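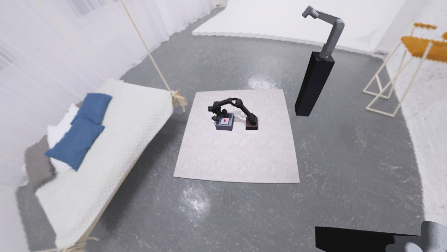
*Bavia apartment, rug layout, start pose - small arm over the gray platform, big arm on its pedestal.*

## Sim scene check before the Skelness runs

2022-12-07, checked by Iqra Rizvi, results to Sidra Mirani

I do this before every batch, so sorry if the comments ramble a bit (Sidra, skip to the open items if you're busy!).

- [x] **Small arm base sits flat on the rug.** Fine. In September it was sinking 8 mm into the rug mesh and we lost a whole batch of grasps to it, so I'm still a little jumpy about this one.
- [x] **Red target on the platform, under the gripper.** Yes, near the center. It's tiny from this view, so please don't shrink it any more.
- [x] **Gap between the two arms.** There's bare floor between the rug and the pedestal. I ran the reach sweep anyway - 200 random poses, no contacts.
- [ ] **Floor reflections.** Still really glossy! There's a bright patch just below the rug, and I'd like a matte version to compare before we say anything about the detector.
- [x] **Furniture locked.** Swing bed and both bar stools are set to static. The rope is visual only, no physics on it.
- [x] **Seed written to the log.** 101, same as the Gresow baseline.
- [ ] **Joint limits on the gray arm.** Loaded from the old Shaikh file. I think the elbow is right but I haven't compared it line by line.

**Open items:** matte floor, elbow limits. The full set is 2,522 episodes and I don't want to run it twice, so I'm holding the start until both boxes are ticked. Sidra, can you send me the newer limits file?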